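Cleaning an old oil painting at home: what to believe
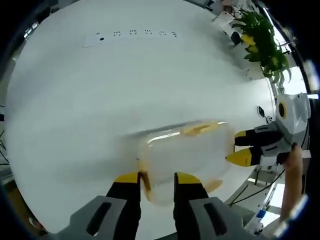
Does rubbing a painting with a cut potato or a slice of bread lift the dirt?
It lifts a little, and it leaves starch and crumbs behind in the cracks. I've read this tip for years and have yet to see a picture that looked better a year later.

Spit has more going for it, but conservators test a hidden corner first and stop if color comes off on the swab. Most people skip that part.

What I'd do at home is dull. Check for flaking paint under a lamp. If there is any – even one chip – leave it alone. Otherwise use a soft, dry brush, top to bottom, for 10 minutes. Keep it 2 feet or more from the stove. Skip the "museum grade" sprays, whatever the label promises.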